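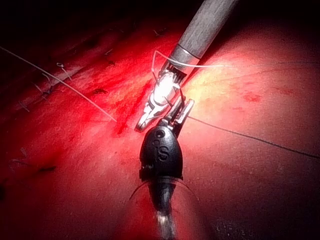 Two instruments over tissue, upper shaft gray with a metal collar.

Jeltomari Arena: Pre-Game Concourse and Seating Check
Sunday, September 20, 2026
Inspector: Juwita Lubis
Reviewed by: Endang Yeoh

1. Mundeck Gate turnstiles. Pass. All units release on alarm test.
2. Aisle lighting, lower bowl. Pass with comment. 2 lamps out in Section 15. Replace before doors.
3. Guardrails, upper bowl. Pass. No movement under hand load.
4. Seat fixings, Section 26. Fail. Anchor bolts worn at row ends. Rows closed, tickets moved to Section 15.

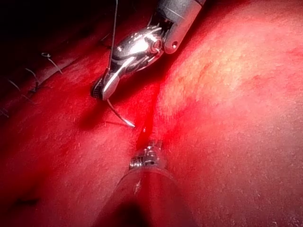

Bolts in this section were last changed in April. The wear is on the aisle side only, same pattern as the previous report. Torque to be rechecked after replacement.

5. Basket supports and padding. Pass. Padding seam on the Jugah end lifting slightly, monitor.
6. Retractable stand, Rallance side. Pass. Locks engaged, capacity sign reads 210.
7. Beer and hot food stands. Pass with comment. Extinguisher tag unreadable at the end stand.
8. First aid room. Pass. Stock list signed.

Open items: 2, 4, 7. Section 26 stays closed until item 4 is signed off by E. Yeoh.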